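Garment Folding and Sorting Assistants - Call for Participants
Location: Kuna building, Leltbridge
Posted: 11 August 2021
Reference: 1646

Grallo is looking for participants for paid garment handling sessions at its Leltbridge site. The work consists of laying out, folding and stacking everyday clothing at a table, following a written fold sheet. No retail or laundry experience is required.

Sessions take place at round white tables. Participants work with T-shirts and similar soft items.
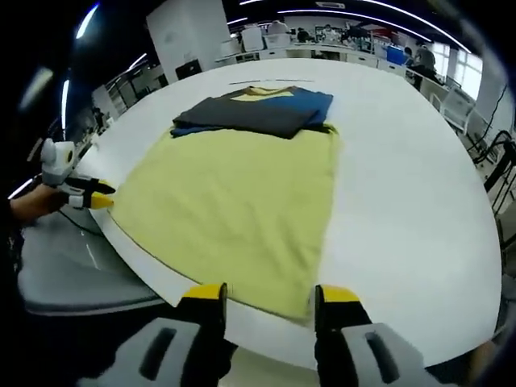 Grallo Textile Handling Group, Leltbridge

What the work involves

Each session is made up of short tasks. A task starts with one or more garments on the table and ends when the fold sheet has been completed or the time limit is reached. Typical tasks are:

Spreading a T-shirt flat, with the hem toward the near edge of the table
Folding a shirt to a rectangle and placing it on a stack
Separating two garments that lie on top of each other
Opening out a bunched item and straightening it
Returning all garments to the start position

Wrinkles do not have to be removed completely. The fold sheet states which creases are acceptable and which have to be smoothed before the next step. Shirts with a contrasting collar are folded so that the collar can be seen from the top of the stack, unless the sheet says otherwise.

Garments are supplied. They are washed between session days with unscented detergent. Participants with a fabric or detergent allergy should state this when applying, and Perla Jaramillo will check the garment list with them before the first booking.

Some tasks are carried out on layered items. In these, a light garment has to be lifted or drawn across a darker one without moving the lower item more than the sheet allows. This takes a steady pull and some patience. New participants practice it in the introductory session before it is timed.

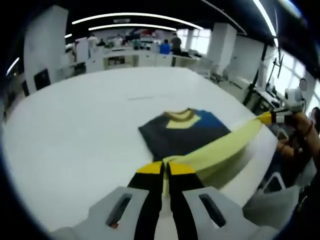 Pale yellow-green fabric held taut across a dark T-shirt with a mustard-yellow collar.

Requirements

Age 18 or over
Able to stand at a table for up to 40 minutes at a time
Full use of both hands and wrists
Normal or corrected color vision, as several tasks are sorted by color
Able to read short instructions in English
Available for at least two sessions per week

Experience in a laundry, hotel linen room or clothing store is useful but does not affect selection. Left-handed applicants are welcome, and the fold sheets are available in a mirrored version.

Please wear sleeves that can be rolled up. Rings and loose bracelets must be taken off before handling knitwear. Lockers are available on the same floor.

Session format

The current round calls for 200 participants. The previous round, which closed in June, produced 573 completed fold sheets and was limited to shirts. This round adds towels, mixed piles and garments that start in a crumpled state.

A session lasts three hours, with two breaks that count as paid time. The crumpled-start tasks are placed in the second hour. The participant finds an edge of the cloth, works along it to a corner and opens the item from there.
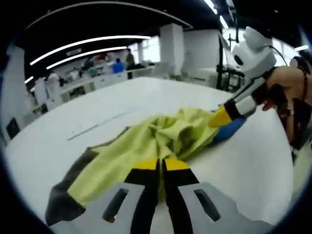
If a corner cannot be found within the time limit, the task is marked incomplete and the next one begins. An incomplete task does not reduce payment. Participants should not shake a garment above the table to open it - the sheet requires the cloth to stay in contact with the surface.

Payment

Participants receive $300 for a block of five sessions, paid after the fifth. If a participant leaves before the end of a block, completed sessions are paid at the same rate. The introductory session is paid separately at the hourly rate shown in the booking letter.

How to apply

Send a short email with your name, the weekdays on which you are available and your preferred hand to Gisela Grube, session bookings, quoting reference 1646. A resume is not needed. Questions about the tasks themselves can be addressed to Trefor Gethin.

Applicants are contacted in the order in which they apply. Bookings close when all places are filled.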